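Dravel hand gripper, two months in

I bought the Dravel because I wanted to know whether a machine could sort out my fruit and veg for me, and at £200 it was the cheapest way of finding out. You hold it yourself, so it's half a robot at best – the idea is that you do the job by hand first and the arm learns it from you later. The arm is sold separately, by Drarnov, and costs £888. I borrowed one from the Skevthorpe repair club for most of August.

Good bits first. The padded fingers are kind to soft things, and my wrist coped fine with 18 minutes at a stretch. The screws need a nip up every few days (keep the little hex key somewhere safe, I've lost mine twice!). The manual is dreadful.

Then I let the arm have a go. Out of 56 tries at moving one tomato it managed fewer than half, and slices of orange beat it completely. My own hands do the lot while the kettle boils.

Mixed sizes are the hard part, big green tomatoes next to small red ones, with flat slippery bits in between.
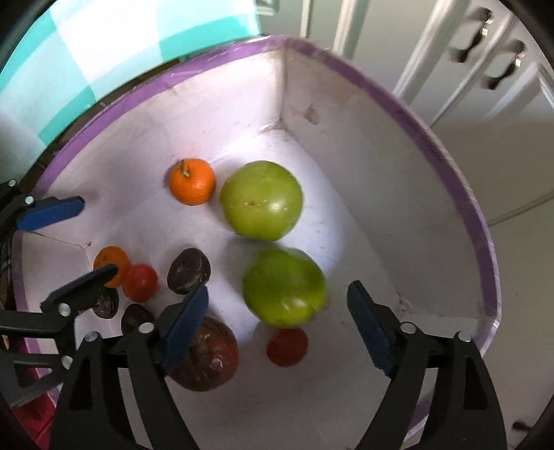

Gonzalo Rivas reckons I'm being too harsh, and that his arm got much better at onions once he'd shown it the same job for a whole weekend. Maybe so, but I'd want my weekend back. Three stars from me.

Recent reviews
Magagula folding clothes airer
Drarnov window cleaner, second look
Skevthorpe bread knife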